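## 4. What people told me about the boxes they keep

I went into this part of the study expecting to hear about money. People keep the box a thing came in so they can sell the thing later, or send it back, and that's the story you get in most of the literature on household storage. It's not wrong, but it's a pretty small slice of what I heard in Ploltmont. Of the 141 people who filled in the August survey, 121 had at least one empty product box at home, and when I asked them to explain the oldest one, resale hardly came up at all!

What did come up was quality. Over and over, people told me a box was "too good to throw out." They talked about how the lid fit, how stiff the walls were, how the printing looked. Plain brown shipping cartons got flattened the same night (or thrown in the garage, which in Ploltmont is more or less the same thing). Dark, glossy or heavy boxes stayed. One woman had moved three times with a box whose contents she couldn't name anymore.

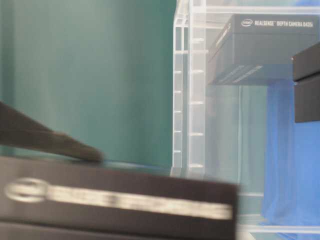

*Figure 3. A black box with white lettering across its front.*

Color deserves a bit more attention than I gave it in the pilot. Black boxes were described as "serious" or "expensive," even by people who'd just finished telling me that packaging doesn't affect them. I coded those remarks as *perceived worth*, and Nuria Quintana coded them again without seeing my sheet. We disagreed mostly on jokes. I tend to count a joke as an opinion and she doesn't, so we ended up talking through each one over a couple of very long calls and keeping her reading wherever we were still stuck.

There's also the question of where a kept box goes, and this is where the interviews were a lot more useful than the survey. The survey had a checkbox for "closet," which turns out to cover everything from a shelf by the front door to a crawl space you need a flashlight for. In the interviews people walked me through it. The good boxes start out close by, get pushed back a little every time something new comes in, and finally land inside a bigger container with other good boxes.
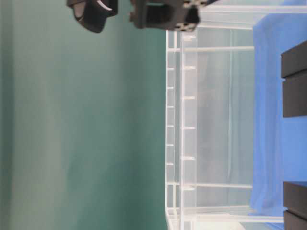 ### 4.1 Boxes inside boxes

I started calling this *second storage*, which isn't pretty but it stuck. Bradley Clegg has since used the term in his own notes on the Gernance households, and he sees the same pattern there, only slower, probably due to the bigger basements.

Second storage changes how people talk. A box on a shelf is "the box for the camera" or whatever it was. Once it's in a bin, it becomes "one of those." I had 6 people in the follow-up group who could list what was in a bin but couldn't say why any single item was in it. See-through bins were the favorite by a mile -- people like knowing what's in there without lifting a lid -- and yet the people who owned them didn't throw out any more than the people with opaque ones did.
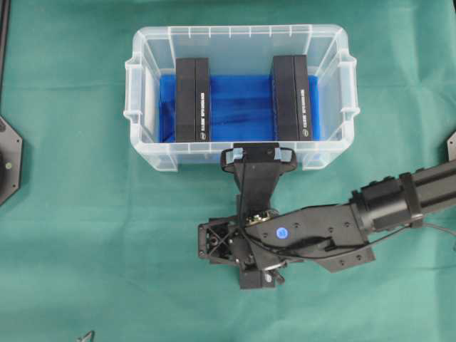 *Figure 4. Two black boxes standing upright in a clear bin with a blue liner.*

Standing boxes on end was common too, and I wish I'd asked about it from the start. The few people I did ask said it saved room or made the boxes easier to grab. I've added a question on it for the Bustamante round, along with one on liners.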